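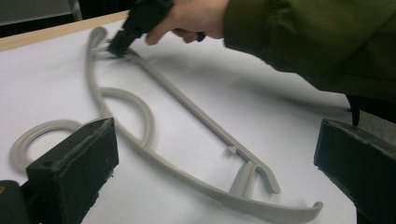 Right, Saturday job is cleaning up plastic trim, and I'm putting it all in one thread so I can find it again in October. I've got a box of moulded parts to tidy for Nimdale (small outfit, they do up old display stands) and every one has little rough bits left along the edges. The long grey ones are the fiddly sort, with that big curved rail on the outside and the straight bar running up inside it. I always start at the top end of the straight bar, close to where it meets the rail, and work down from there.

White sheet on the table first. Grey on white and the edges show up lovely, grey on bare wood and I miss half of it.

Keep the part flat! I used to hold them up in the air like I was peeling a carrot and my cuts wandered all over the place.

The little hook on the end of the bar is where I go slowest. Snapped one last winter and had to ring up and confess. They were very nice about it, which was worse.

Someone asked what I finish with. Divow pads, the fine ones, 8 to a pack. I tried the Lobo ones too and they left the matt bits shiny, so those live in the shed now.

Loops are a pain, yes. I go round the inside first, then the outside, then close my eyes and run a thumb along it. Thumb finds things I can't see.

Each part takes me nearly 55 minutes with a tea in the middle. I know, I know. My sister reckons she could do it in ten and she's welcome to come and try.

Oh, and wipe them down before they go in the bag. Fine grey dust gets everywhere, I found some in the butter dish.

Next lot is for Sokley, 100 small clips, all the same shape. Can't decide if that's going to be soothing or awful.

If anyone's got a decent way of storing long curvy parts so they don't tangle, please shout. Mine are in an old curtain box and getting one out means getting them all out.

24 September 2022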